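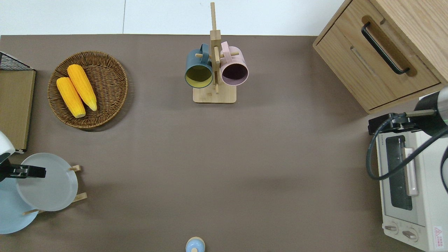

Corn in the wicker tray, with the mug tree beside it.

Last updated: February

Dolores Begay cooks lunch in a kitchen that is mostly one table. It belongs to the community rooms at Okbridge, and on the days she has it she feeds whoever has put their name on the sheet by the door. Before that she worked in the canteen at Blackwood, where there was a great deal more space.

"I had 9 metres of worktop at Blackwood and I was always looking for things," she says. "I have one table now and I know where everything is."

We spoke in the morning, before she had started cooking. I had asked to talk about small kitchens, and what she keeps in reach when there is so little room. She had thought about it beforehand and had a list on the back of an envelope, which she then didn't look at.

She began with the wicker tray. It is round with a raised rim, and it holds whatever vegetable is being used that day. Two corn cobs were in it, already out of their leaves.

"Vegetables go in the tray or they go back in the cupboard," she says. "If you put them straight on the table they end up everywhere. Corn rolls. Onions roll. And the tray I can pick up and carry to the sink in one go."

She has had a few of these trays over the years. They don't last if they get soaked, so she shakes the crumbs out and wipes them with a cloth that has been wrung out hard. The previous one went mouldy underneath after a summer of being put away damp. She kept it for pegs.

The corn she does very plainly. The cobs go into boiling water without salt, and she takes them out when a kernel gives under the point of a knife. Butter goes on at the table. If there is only a little corn and a lot of people, she stands each cob on its end, cuts the kernels off and puts them in with rice or into a soup.

"Two cobs will go round a soup," she says. "They won't go round as cobs. Somebody gets the small end and looks at you."

The mug tree was her brother's doing. Emmett Begay bought it at the Rimard shop when the old mug shelf came off the wall, and she did not want it. She thought it would get knocked over. It has a heavy enough base that it hasn't been, or not by her. The teal mug with the yellow inside and the pink one with the dark inside are both regular ones.

"I like that the mugs are different," she says. "You put yours down, you know which is yours. With a white set you spend the whole afternoon washing up mugs that people have only lost."

Her advice on mug trees is to hang the mugs only when they are dry. A wet mug on a wooden peg leaves a mark, and after a while the peg goes furry. She rubs hers with a little cooking oil when she remembers, and wipes it off again.

I asked about the toaster oven. There is a full-size oven in the building, down the corridor, but she says it takes too long to warm up for the amount she cooks.

"For bread, for a tray of potatoes, for finishing the top of something, this does it. I wouldn't do a big joint in it. I did try a pie once and the top was black before the middle had got going. You have to turn things round halfway, and you have to keep the door clean or you can't see what you're doing."

She cleans the glass with bicarbonate of soda mixed to a paste, left on for as long as it takes to drink a cup of tea. The racks come out and go in the sink. She doesn't let anyone stack things on top of the oven, and she has had arguments about it, mostly with her nephew Ezekiel, who thinks it is a good warm place for plates.

Plates are the thing she has changed her mind about most. For years she stacked them in a cupboard. Then Simone Cavalcanti, who shares the washing up with her, brought in a wooden rack with slats and began standing them in it on the table.

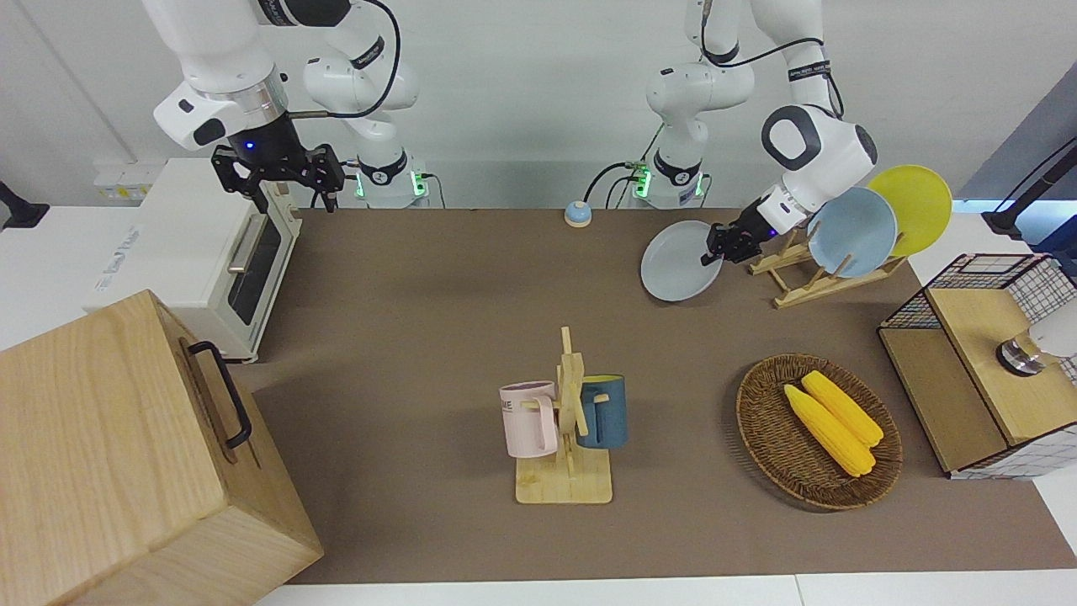
Coloured plates in the slatted rack, across the table from the toaster oven.

"I told her it was in the way," Dolores says. "It was in the way for a week. Then I stopped drying plates."

The plates are in plain colours. Yellow and light blue are the ones people pick first, according to her, and the greyish one gets left until last. She puts them in from the back and leaves a slot between any that are wet. The rack itself gets a scrub with a brush along the slats, where grease collects if you let it. When it has been scrubbed it dries on its side near the window.

"Simone would tell you to put the big plates at one end and the small ones at the other. I just put them in. They're only going to come out again."

They do agree on scraping plates properly before they go anywhere near the water. Dolores has a rubber spatula for it. Simone uses a piece of bread.

The colour of the table matters to her more than I expected. It is a brownish taupe, and she says she would not go back to white. Flour shows up on it and tea does not. It is wiped down before cooking, between jobs and at the end, with a bit of washing-up liquid and then plain water. She is strict about the plain water. "If you leave soap on it, it dries in rings and you think it's dirty, so you put more soap on."

Mirko Villa has offered more than once to put up shelves for her. He fitted the ones in the hall, and he has measured the wall. She keeps saying she will think about it.

"If I have shelves I'll fill them," she says. "Mirko will want to know what colour, and how deep, and then there'll be jars. I don't need jars."

What she would like is a second drawer that opens without a fight, and a better light over the table for the dark end of the year. The light has been promised. She would also take a larger pan for soup if one were going. Sarkell, the second-hand place behind the station, had one before Christmas, but it had a loose handle and she left it.

I asked what she would tell someone who was starting out with a kitchen this size.

"Clear the table before you start, even if you have to put it all on a chair. Get your plates out of the rack first and put them where you're going to serve. Then your vegetables. People get the pan on and then go hunting for a plate with one hand."

She got up at that point to see to the corn. Lunch is at half past twelve, and the sheet by the door goes up the afternoon before.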